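4. Starting a Letter Campaign

Wornham lets a local group collect signatures on an open letter and deliver it to a representative, an agency or a city council. You need an organizer account to follow this section. If you only have a member account, ask whoever set up your group to change your role under Group > People.

Settings in this section apply to version 28 and later. Groups hosted by Tavier see the same screens with a green header.

4.1 Create the campaign

1. Sign in and open the Campaigns tab.

2. Select New Campaign, then Open Letter. Do not choose Petition if you want each signer to be able to add a personal paragraph. A petition cannot be changed to a letter later.

3. Enter a title of no more than 80 characters. The title becomes the subject line of every email the system sends, so leave out the name of your group. It is added automatically.

4. Choose a recipient. Type the name of the office and pick it from the list. If the office is missing, select Add Recipient and enter the mailing address by hand.

5. Paste the letter into the Body field. The limit is 3,000 characters including spaces. Text copied from a word processor may bring hidden formatting with it. Use Clear Formatting before you save.

6. Select Save Draft.

Note: A draft is visible to all organizers in your group. It is not visible to members or to the public.

4.2 Set the closing date

1. Open the draft and select Schedule.

2. Enter the opening and closing dates. A campaign that opens on 1 Jan 2019 and closes at the end of March will accept signatures until midnight on the last day, in the time zone of the group.

3. Tick Remind Non-Signers if you want members who have not signed to get one email during the last week.

4. Select Confirm.

Caution: Once the first signature has been received, the closing date can be moved later but not earlier. Check it against the hearing or vote you are trying to reach.

4.3 Add photos to the campaign page

1. In the draft, select Page Layout.

2. Drag your photos onto the Gallery block, or select Browse and choose them from your computer. JPG and PNG files are accepted.

3. Put the photos in the order you want. Two photos placed side by side are stacked on a phone.

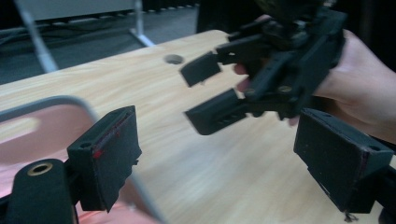
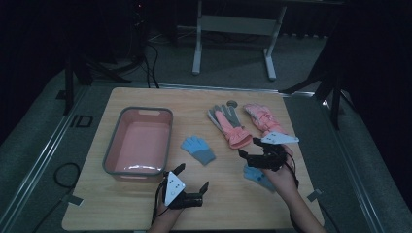

4. Select Preview and check the page in both the wide and narrow views.

5. Select Save Layout.

Note: The first photo in the gallery is also used when the page is shared on social media. To use a different one, open Sharing and select Replace.

4.4 Collect paper signatures

Signatures gathered at a meeting or a street table can be added to the online total.

1. Select Print Sheets. The full text of the letter is printed at the top of every sheet. Do not cover or cut off this part. Some offices reject sheets that do not show what was signed.

2. Ask each signer to print their name and ZIP code and to sign in ink.

3. When a sheet is full, select Enter Paper Signatures and type in the names.

4. Scan the sheet and attach it to the batch. A batch without a scan is held as Pending and is left out of the total.

5. Keep the original sheets until the letter has been delivered.

Caution: Do not add email addresses to the mailing list unless the signer has ticked the contact box on the sheet.

4.5 Deliver the letter

1. After the closing date, select Prepare Delivery. The system removes duplicate names and shows you the ones it is unsure of. Go through these and mark each one Keep or Remove.

2. Choose Email, Mail or Hand Delivery. For Mail, the print order goes to Kondari and can be canceled until its status changes to Printing.

3. For Hand Delivery, download the PDF and print it single-sided. Take a second copy and ask the office to stamp it as received.

4. Enter the delivery date and select Mark as Delivered. Signers who asked for updates are notified.

If the Prepare Delivery button is gray, a paper batch is still Pending. See 4.4, step 4.

Groups that import their contacts from Hviid should run the import again before the next campaign. Changes made there do not carry over by themselves.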